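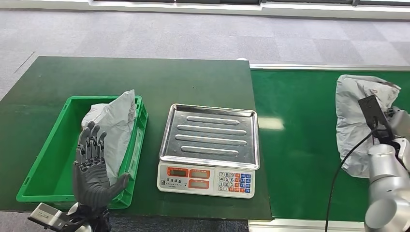
Murnuvero Releases Revised Feeding and Activity Guidelines for Working-Breed Dogs Kept as House Pets

UNMONT, 15 February 2022 – Murnuvero, a publisher of reference material for dog owners and kennels, has released the second edition of its feeding and activity guidelines for herding and working breeds kept in homes. The edition replaces all earlier tables and takes effect for kennel subscribers in March.

The revision draws on 2271 daily logs submitted by owners of 938 dogs. Each log records body weight, food given, time spent walking or running off leash, and time spent on indoor tasks such as scent games and retrieving. Logs with no weight entry were left out. Owners used their own scales, and the published tables note this as a limit on precision.

The main change concerns how daily food is set. The first edition used body weight and age only. The second edition adds an activity grade, assigned from a seven-day log, and gives separate values for neutered and intact adults. Puppies under six months and pregnant or nursing females are not covered and should be fed on the advice of a veterinarian.

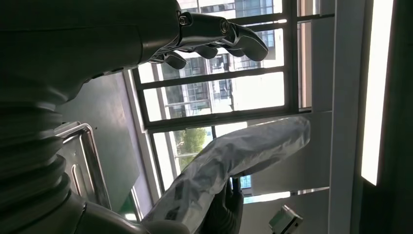
Dark gray robotic hand with jointed fingers, against a large window.

Indoor activity is now graded separately from outdoor exercise. Under the previous edition, a dog that spent an hour on retrieving tasks in the house was entered at the same level as a dog at rest. The new form has a line for each type of activity and a column for behaviors noted by the owner, including pacing, barking at the door, and carrying household items from room to room. The behavior column is optional and does not affect the activity grade.

The guidelines cover 19 breeds, listed alphabetically in the appendix. Mixed-breed dogs are entered by adult weight. The Beneš scale, used in the first edition to score coat condition, has been dropped – too few owners filled it in for the results to be of use.

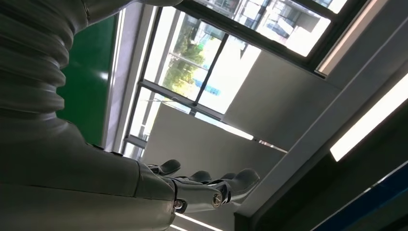
Open robotic hand and ribbed upper arm, seen from below.

A printed copy of the second edition costs $20. Kennels with a current subscription receive the file at no added charge and may copy the log form for clients. Holders of the first edition can continue to use the old log form through the end of March, after which entries should be made on the new one.

A large-type version is available from the Zerncombe office on written request. Corrections to the tables will be posted with the edition number and page.

About Murnuvero
Murnuvero publishes guides, record forms, and reference tables on the care of dogs. Its editorial office is in Unmont, with printing and distribution handled from Zerncombe.

Press inquiries: Murnuvero, Editorial Office, Unmont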